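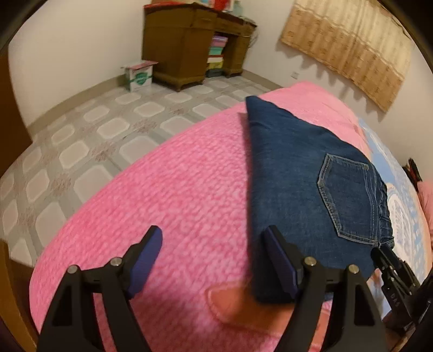
Progress in November: clothing and bedding for the Barasa rooms

To: Arvo Lindqvist, Padero

In this period we prepared clothes and blankets for the families who will move into the house at Barasa. Your grant paid for the washing, the shelves and the transport from Noltavora. We sorted 467 pieces, and 7 rooms are now ready.

Jeans were the slowest part of the work. We fold each pair lengthwise first and lay it on the bed, so one person can check the seams and the back pockets before it goes to the shelf. The dark blue pair on the pink blanket is folded in this manner. Pairs with a broken zipper go to a separate bag, and we will repair them in the next period.

The blankets from Fellulmont arrived later than we agreed. The thick ones take much space in the closets, therefore we leave them on the beds.

Spending until now is 900 euros, all inside the line for household textiles. Receipts are attached.

Still open: 2 rooms have no closet, and the children's sizes are not complete. We ask for your permission to move the rest of the transport money to closets.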